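Features Reviews Interviews Listening Room Subscribe

The Second Reading

When Veltton Audio announced in March that it would record all 19 of the Wastarbridge detective novels again, from first page to last, subscribers wrote in to ask why. The original recordings are still on sale, and many listeners have known them for years. The company received 351 letters on the subject, most of them in defense of the old narrator.

Nilton Inga, who directs the new series, has read every one. He considers the objections reasonable. The early recordings were made quickly, he explains, and several were taken from abridged texts. The third novel, Guillot, lost a full subplot and the only chapter told by the inspector's sister. Restoring that material meant either hiring a second voice to fill the gaps or starting over, and the company chose to start over.

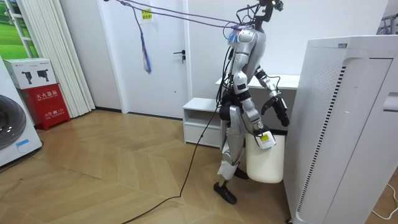 The role went to Rosalinda Maglaya, a stage actor with 2 previous audiobooks to her name. Her inspector is slower and drier than the one listeners remember. She prepared by marking each speaking part in the manuscripts, 189 characters across the series, and by settling on accents before the first session. Minor figures who return after several books — the ferryman, the coroner's clerk — now sound the same each time they appear.

The approach is most successful in Sanmont, the long winter novel at the center of the series. Its interrogation chapters depend on silence, and Maglaya allows the pauses to run. The comic passages fare less well. A dinner party that should move briskly is given the same careful weight as a confession, and some of the jokes pass unnoticed.

Veltton will keep the earlier recordings in its catalog. The first four new titles are available now, with the remainder to follow in order of publication.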